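The Long Shelf Life of Flower Waters

Wednesday, July 24, 2013

The pharmacy in Drulska still sells chamomile by weight. The drawers behind the counter are labeled in two languages, and the older customers ask for herbs by names that appear on neither set of labels. A paper bag of dried flowers costs less than a bus ticket. Most people who buy one already know what they will do with it.

What they do is steep it, strain it and use the water on something: a rash, a stiff neck, a child who will not sleep. Home preparations of this kind are older than the shop. What has changed over the past century is who makes them and how they are sold.

The Kofler company began bottling flower waters in a rented dairy building and still uses part of it. Its first product was an elderflower water sold for the complexion. The recipe book from those years survives, and it is short on detail. Quantities are given in handfuls. One entry for lime blossom says only to heat it "until the smell changes," and the distillers who work there now say they have never agreed on when that is.
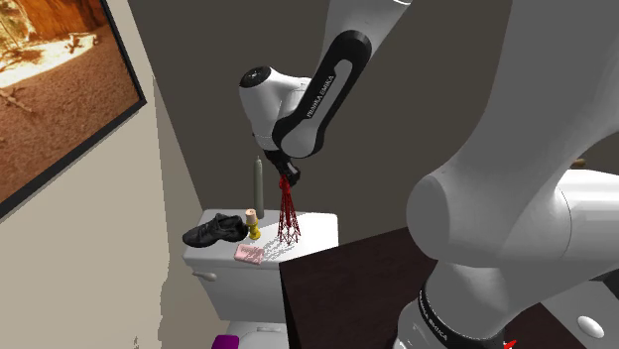
Distilling is slow work. The flowers go into the still with clean water, steam carries the scented compounds off, and the condensed liquid is collected below. With lavender, an oil floats on top and can be drawn away. The water left under it used to be thrown out or given to the workers. At Kofler it now makes up the larger share of sales.

The picking season is the hard part. In July the elder is finished and the lime blossom is nearly over, and everything depends on dry mornings. Blossom picked after rain turns brown in the sack. The company pays pickers by the sack and sends back anything with too much leaf in it, which causes arguments every year.

Skeltgate, a smaller firm, came to the trade in 2000 and has taken a different route. It buys dried flowers from growers and sells 19 blends, most of them meant for the bath. The best seller is called Uselness, a name that started as a typing mistake on a batch sheet and stayed. It is a mix of rose, chamomile and oat straw. The label makes no medical claim, and the firm would like it kept that way. 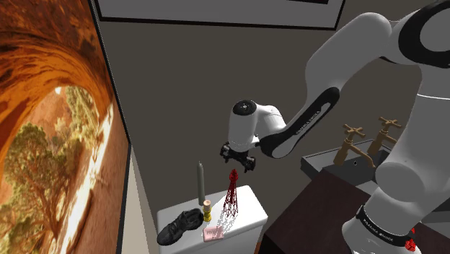
Storage is where most home users go wrong. Flower waters contain very little to preserve them, and a bottle that has been opened should be kept in the refrigerator and finished within a few weeks. The bathroom is the usual place for them and a poor one, as it is warm and damp. The flat lid of a toilet tank, handy as it is for setting down small things, even a black sneaker, is no place for an open bottle.

Whether the waters do anything is a separate question. Chamomile has been studied more than most, with mixed results. Many of the other flowers have hardly been studied at all. People with allergies to ragweed or daisies should be careful with chamomile in any form, and no flower water belongs in the eyes unless it was made sterile for that purpose.

In Drulska the pharmacy closes at 2 on Saturdays. The chamomile drawer is refilled on Mondays, and by the end of the week it is usually down to dust and stems.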